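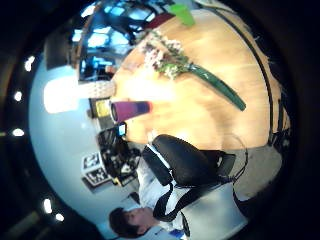 Right, hello everyone, can you hear me at the back? Good. (Wait for a nod. Don't start until Pascual has sat down.)

Thanks to the Tilunden supporters' club for asking me. I've been coming to these evenings for years and I've always been the one heckling, so please be gentle. My bit is on the old Alarcón ground and the last season we played there, and I've got until half past eight before the quiz.

SLIDE 1 - title

Say who I am. Season ticket since I was nine, programme seller for a while, never any good at football myself. One trial for the under-12s, in goal, let in 6. Leave a gap for the laugh. If there's no laugh, carry on quickly.

SLIDE 2 - where it was

Hands up who went to Alarcón? And who's only ever known the new place? Depending on how that goes I'll either explain the layout or skip it. The short version: main stand on the river side, open terrace opposite, a grass bank behind the north goal where you could sit if it hadn't rained, and nothing at all behind the south goal except a fence and somebody's allotments. We lost an awful lot of footballs to those allotments. One of the plot holders used to throw them back at half time, all in one go.

Capacity on paper was 3000. I've seen the record crowd given as 3759, for the cup tie against Nendska, so either the paper was wrong or we were all breathing in. My dad was at that one and I wasn't, I had chickenpox, and I'm still cross.

SLIDE 3 - the last season

It didn't feel like a last season in August. We'd had the meeting and everyone knew the move was coming, but we'd been told that before and nothing had happened, so I think most of us just didn't believe it. Then the first home game we beat Clundier with a header from Uriel Fuentealba in stoppage time, and he ran the full length of the terrace with his shirt over his head and went straight into the corner flag. (Do the arms. Not too much.)

We lost the next four. I won't go through them.

October is when it sank in for me. They took the old turnstile off the river end and put a metal gate there, and I remember standing in front of it holding my 50p for the programme feeling really quite upset about a turnstile. It used to catch you on the hip every time! I had a bruise from it most winters.

SLIDE 4 - Kauko

Kauko Eskola was our groundsman for longer than anyone in this room has been watching. Tell the one about the frost. The referee came at eleven, prodded the pitch and said he'd come back at one. Kauko spent those two hours walking up and down the shady side with a fork, no coat on, wouldn't let anyone help. Game went ahead, nil-nil, terrible match, possibly the worst I've ever seen. Afterwards he said he wished he'd left it frozen.

Then the penalty spot. He dug it out after the final whistle of the final game and took it home in a bucket. I asked him last year if he still had it and he said the grass had died but he'd kept the bucket.

(Check time here. If it's past ten past, skip slide 5.)

SLIDE 5 - away days

Amancay Iturra ran the coach. Mention the Nendska trip where we broke down twice going and arrived for the last twenty minutes, and they let us in free, and we scored. Ask Amancay to stand up if she's here. She'll hate it.

SLIDE 6 - the last match

Keep this one slower. Gate was a bit over 1000, pouring with rain, nothing to play for. We were two down at half time and I'd more or less given up. Aldana Escobar was doing the tannoy and played the same song all through the break because the other tape had got chewed. To this day I can't hear it in a supermarket without wanting a pie.

We got one back, then Uriel got the equaliser, and then it finished. Two-all. No big winner, no pitch invasion to speak of, a few kids in the mud. People stayed on the terrace for ages after, chatting, not really about football. They had to turn the floodlights off on us one at a time.

SLIDE 7 - now

It's flats. I walked past in the spring. The slope's still there where the grass bank was, and there's a bench on it. I sat down for a bit. You can still see the river.

Finish: if you've got photos, tickets, programmes, anything from Alarcón, please bring them along next time, even the tatty ones. I'm especially after a team sheet from the Clundier game. Any questions, or if not, who's on my quiz team?

Contact the supporters' club | © Tilunden Supporters' Club | Back to top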